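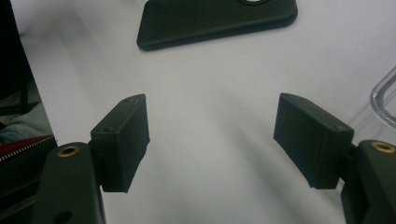 The two fingers of a gripper, open, with a dark green phone case on the white surface beyond them.

How a Gripper Picks Things Up
Notes for young readers from the open day at the Sedine workshop, Mirnania

A gripper is the part of a robot that does the job of a hand. Most grippers do not look much like hands. The kind shown at the open day has two fingers, and each finger ends in a flat block called a pad. The pads move toward each other to close and away from each other to open. There is no thumb and there are no knuckles.

This page explains what the parts do, how a gripper is taught, and what visitors could try.

The parts

Look at the black blocks first. These are the pads. They are the only parts meant to touch the object. Their surface is slightly rough. A rough surface usually holds better than a smooth one. You can test this at home by picking up a glass marble with dry fingers and then with soapy fingers. The force that stops two surfaces from sliding past each other is called friction. Soap lowers it.

Behind each pad is a thicker green part, the housing. A short bracket joins the two. Near the top of each housing there is a small gold-colored ring with a dark hole in it. The ring is a brass threaded insert. "Threaded" means that the inside has a spiral groove, the same shape that runs around a screw. A machine part that is taken off and put back many times needs a strong thread. Plastic threads wear out quickly, and brass threads last longer.

How wide is wide enough?

Before a gripper can hold something, it has to open wider than the thing it will hold. Engineers call the widest gap the opening. A gripper with a small opening can lift a pencil and cannot lift a melon.

A flat object is a different problem. A phone case lying on a table is wide, long and very thin. If it is too wide to fit between the pads, the gripper can try one of these:

Turn, so that the pads close across the narrow side.
Pinch one raised edge.
Push the case to the side of the table until part of it hangs over, then grip that part.

People use all of these without thinking. Try picking up a coin from a smooth table and watch what your fingers do. Many people slide the coin to the edge.

See-through things

Clear plastic is hard for robots. A camera finds an object by looking for changes in color and brightness. A clear container shows the color of whatever is behind it, so much of it seems to be missing. Usually the rim is the easiest part to find, where the light makes thin bright or gray lines. Shadows can help too.

Dark objects can cause trouble for another reason. If the gripper and the object are almost the same color, the computer must tell them apart by shape and by where they are.

Learning from people

A gripper does not always have to be fixed to a robot. It can be a tool that a person holds and moves by hand, with a camera on it. The person picks up an object and puts it down somewhere else while the camera records. One recording of one task is called a demonstration.

A computer then studies the demonstrations. It looks for a link between what the camera saw and how the fingers moved. One demonstration is not much use, because the object will be in a different place next time. The Stasolska table at the open day had a set of 370 demonstrations of the same short task. After checking, 365 were kept. The others had stopped before the task was done.

What visitors could try

Table 4, run by Åberg, was for hands-on work. Visitors aged eight and over could hold a gripper tool and move small objects. The instructions were printed on a card:

1. Open the fingers fully.
2. Move until the object is between the pads.
3. Close slowly.
4. Lift straight up and wait for a count of 2.
5. Lower the object and open the fingers.

Step 3 took the most practice. When the fingers close too fast, one pad often hits the object before the other and knocks it away.

Words to know

Demonstration: one recording of a task done by a person.
Friction: the force that stops surfaces from sliding.
Housing: the outer part that covers and supports other parts.
Insert: a small piece set into a larger one.
Opening: the widest gap between the fingers.
Pad: the part of the finger that touches the object.

Page last checked Wednesday, June 17, 2020.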